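Cuatro pinzas, un brazo y demasiadas habitaciones: charla con Hae-won Cho

Hae-won Cho llega tarde, con el portátil abierto debajo del brazo y el café a medias. Lleva desde agosto comparando pinzas y cámaras en simulación para Trokstead, y tiene una llamada en cuanto acabemos. Vamos rápido, pues.

"Lo que quieras, pero empieza por las cámaras", dice. "Todo el mundo pregunta por las pinzas y luego el problema es la cámara." 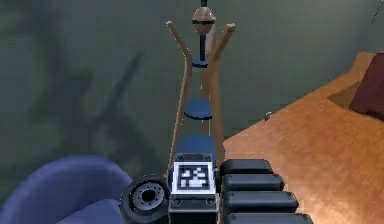
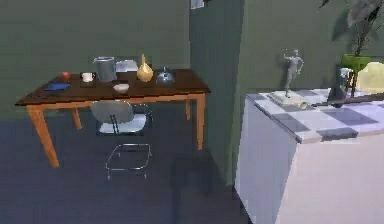
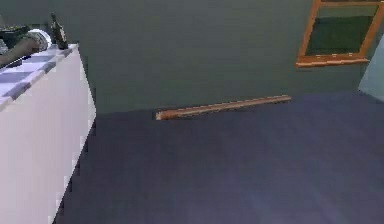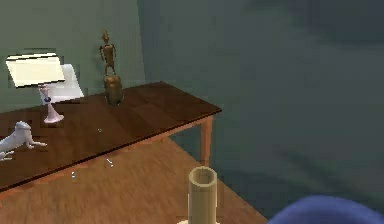 Habitaciones simuladas del banco de pruebas. El brazo asoma en la primera, la tercera y la cuarta.

Qué se compara, y contra qué

El banco se llama Millesik. Lo montaron entre dos: Cho y Nandi Le Roux, que hoy no está. 50 habitaciones simuladas, cuatro pinzas, dos posiciones de cámara, un solo brazo. Cada combinación se repite con los objetos cambiados de sitio. En total, 3236 intentos de agarre en la última tanda. De esos, 1179 con la pinza de dos dedos, que es la que más rueda porque todos los clientes preguntan por ella.

"No es ciencia fina", avisa Cho. "Es para descartar. Si una pinza no coge una taza en simulación, no la compro. Si la coge, pues ya veremos."

¿Y por qué no probar directamente con el brazo de verdad? Se ríe. "Porque se rompen cosas. Y porque cambiar una pinza me cuesta media mañana entre tornillos, cable y recalibrar. Aquí cambio una línea."

Le pregunto por el mobiliario. Mesas oscuras brillantes, paredes verdosas, suelos que cambian. Hay quien en la empresa lo ve un capricho. Cho no. "Una mesa que brilla te estropea la profundidad. En simulación menos, porque el sensor es demasiado bueno, pero le metemos ruido. Quiero ver sufrir a la cámara antes de pagarla."

El marcador

En una de las imágenes, la del soporte de madera en horquilla con discos azules, se ve un marcador cuadrado blanco y negro encima del brazo. Lo usan para saber dónde está la muñeca respecto a la cámara sin fiarse solo de los encoders.

"Eso fue idea de Yu-na Ra", cuenta. "Yo no lo quería. Me parecía redundante en un simulador, si la posición ya la sabes -- es que la sabes exacta. Pero ella decía: vale, y el día que pases al real, ¿qué?" Tenía razón Ra. El código de calibración es el mismo en los dos sitios y solo cambia de dónde viene la imagen.

¿Se queda entonces? "Se queda. Más grande, si puedo. A dos metros el patrón se lee fatal."

Las pinzas, una por una

Aquí Cho habla deprisa y yo apunto como puedo.

La de dos dedos paralelos: aburrida, fiable. Bien con cajas, libros, botellas. Mal con las asas finas. "Si la orientación viene torcida, empuja el objeto y ya está, adiós."

La de tres dedos, de Cistadier: mucho mejor con cosas redondas. Manzanas, boles. Pero lenta de cerrar y con un controlador que Cho define como "antipático". Hay que mandarle la fuerza dedo por dedo y si te equivocas en el orden no avisa.

La ventosa: rápida. Le encantan las superficies planas. Con una figurita de brazos finos no hay nada que hacer. "Ni lo intentes. Lo intentamos, eh. 200 intentos para que quedara escrito y que no me lo vuelvan a pedir."

La blanda, la de Won: la sorpresa. O media sorpresa. Coge casi todo flojito y en simulación es carísima de calcular. "Le das a ejecutar y te vas a comer." Además Cho no se cree los resultados del todo, el modelo de deformación es una aproximacion y lo dice ella misma sin que le pregunte.

Cámara en la muñeca o cámara fija

Esto es lo que quería contar desde el principio.

La de muñeca ve de cerca y da buen detalle en los últimos centímetros. Pero el propio brazo se mete en medio. La fija ve la mesa entera y se pierde los detalles pequeños: un tornillo, un alfiler, cosas de unos pocos píxeles. "Con la fija un objeto pequeño es una mancha. Y el detector te dice que es polvo, o que es una taza. Las dos cosas me han pasado."

¿Conclusión? Las dos cámaras. La fija para decidir a qué objeto ir, la de muñeca para corregir al final. No es barato. İlker Karakaya, que lleva las compras, todavía no ha dicho que sí.

"İlker quiere una tabla con un ganador", dice Cho. "Y yo no tengo ganador, tengo una tabla con asteriscos."

Pregunto por lo que menos funciona. No duda: los sitios estrechos. Un palo en el suelo pegado a la pared, por ejemplo. Cualquier pinza que baje vertical roza el muro. La de dos dedos girada es la que mejor lo lleva, y aun así el planificador da vueltas rarísimas para llegar.

Lo que viene

Pasar dos pinzas al brazo real: la paralela y la de Cistadier. La blanda se queda en espera hasta que alguien valide el modelo. Veronica Stoica está reescribiendo el controlador para que las cuatro acepten las mismas órdenes -- abrir, cerrar, fuerza máxima, y para de contar. Ahora cada una tiene su dialecto y la mitad de los fallos de la primera tanda eran eso, órdenes mal traducidas, no agarres malos.

"Esa tanda la tiramos entera", dice Cho, ya de pie. "Pon eso tambien. Que la gente solo publica las que salen bien."

Le suena el teléfono. Se lleva el portátil, deja el café.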